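Budget split for handheld gripper pairs, second station

hpeng_lab
Sep 15, 2021
I have to submit the equipment plan for a second tabletop station. Two quotes so far. Kemivberg wants 573 per handheld gripper, cable included. Endex is at 311, cable extra, 60 days lead time. Both in USD before tax. Operators work seated, one gripper per hand, soft items in and out of a tray.

tkessel
Buy the Endex units and put the difference into spare fingers. Fingers and cables are consumables. Bodies last.

Fosex_user
Disagree. We priced it that way in May and the spares ate the savings. Cable strain at the wrist was the main failure for us.

hpeng_lab
Current layout, one operator, wired pair: 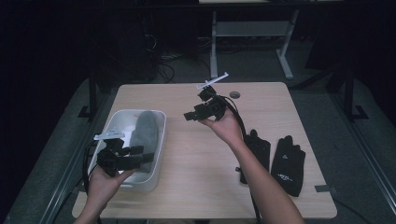
mdorrance
Do you budget spares per gripper or per station?

tkessel
Per station. One spare body and two cable sets cover a left/right pair, provided both hands use the same part number.

Fosex_user
One spare body is thin with a 60 day lead time. I would carry two.

tkessel
Two spares for one pair doubles the body count. At that point the Kemivberg price looks fine.

Fosex_user
Which was my point.

hpeng_lab
Hiu-tung Ho in purchasing will only approve spares listed on the original order, so it has to be settled now. Greenberg also offers a cable set at 93. Has anyone run those on Endex bodies?

mdorrance
Connector fits. The jacket is stiffer, and our operators noticed it on long shifts. Ask for one sample before ordering a batch.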